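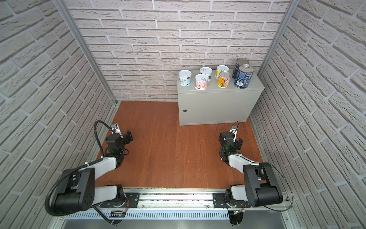

Short cans and taller ones share the top of a light grey cabinet.

The short can is coming back to the shelf

In Triscombe, Kofi Dramani keeps 54 kinds of canned food and drink in his small shop, and he arranges them by height. "The tall ones go at the end," he says. "The eye must stop somewhere."

I have started to do the same at home. My short cans, with their pink and yellow labels, stand together now, and the blue ones wait at the right. It takes me 3 minutes after shopping -- less if my son helps.

Dramani also turns every ring-pull to the same side. I tried this in July and gave up. But I still look for the pretty labels, and I buy more fruit than before.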